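Let the Advertisement Be Quiet
By Nazar Tkachuk

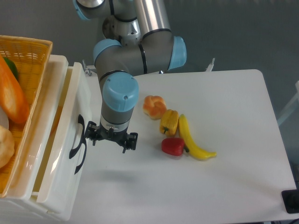
Toy food on a white tabletop, beside a gripper.

Every December my television becomes very emotional. A furniture store makes me cry, then a phone company, then a bank. Last Thursday I watched the new film from Hemley, the supermarket chain, and I felt mostly tired.

The story is simple. A grandmother sets the table for her family, the snow stops the train, and the neighbors come to eat in their place. It takes nearly 3 minutes, and the name of the store appears in the last two seconds. The acting is good. I believed the grandmother completely until the logo arrived, and then I felt a little cheated, as when a friend calls after many months and wants to borrow money.

My colleague Lovisa Granström does not agree with me. She says that such films are the only short stories many people will see this year, and that somebody must pay for them. I respect this argument. But a short story does not need to finish at the cash register.

I grew up with a different kind of commercial. The paint company Duraro used to show a man painting a fence. He painted it, he stepped back, and a voice told us the price. My mother bought this paint for all her life, and no one had asked her to think about her dead parents first.

I do not want to forbid feelings in advertising. I only ask that a company choose feelings which have some connection to its product. Bread can be about family, I accept it. When Widgate sells me car insurance with a sick child and a piano, I turn off the sound and go to make tea.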